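Washing Knitted Toy Clothes: Shrinkage and Color Loss in Three Yarns
Student project report, Textile Care module
29/05/2025

1. Background
Toy sweaters are small, so a little shrinkage matters more than it does on an adult garment. A sweater that loses one row of length may no longer pull over the head. The Lorkeck toy library, where we asked for advice, washes its lending stock every month and wanted to know which yarn to ask its knitters to use.

2. Materials
We compared 3 yarns: a plain wool, a superwash wool from Wegener and an acrylic from Clirkel. All were bought in red and off-white. From each yarn we knitted striped squares on the same needles, 60 stitches wide, and left them flat overnight before measuring.

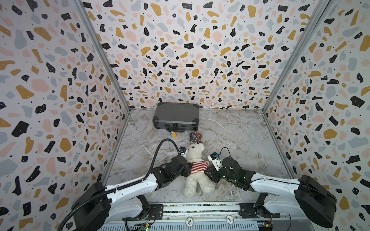 3. Method
Each square was washed in the school machine on the 30-degree cycle with a liquid detergent, then dried flat on a towel. Width and length were measured before the first wash and after every wash. The spin was set to 1000 rpm. A second set was washed by hand in a basin and pressed in a towel - no wringing. Color loss was judged by eye against an unwashed square kept in a drawer.

4. Results
The plain wool shrank most in the machine, mainly in length, and the stitches became hard to see. Washed by hand it kept its size. The superwash wool grew slightly wider and had to be patted back into shape. The acrylic did not change size but went fuzzy on the surface.
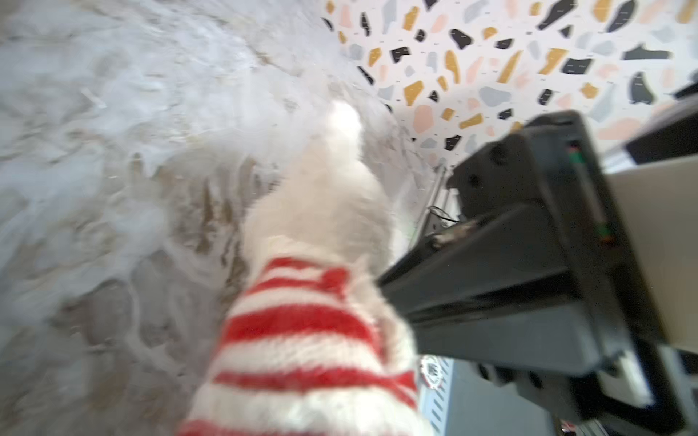

Red dye moved into the off-white stripes only with the plain wool, and most of it came out in the first wash. Soaking the red yarn before knitting reduced this a lot. We did not test vinegar, which two knitting books suggest.

5. Problems
One hand-washed square was dried on a radiator by mistake and was left out. The tape measure was hard to read on curled edges, so we pinned the later squares to a board. The earlier ones should be measured again that way.

6. Recommendation
For lending stock we suggest the acrylic. For gifts, the superwash wool looked better after washing - it needs more care when drying.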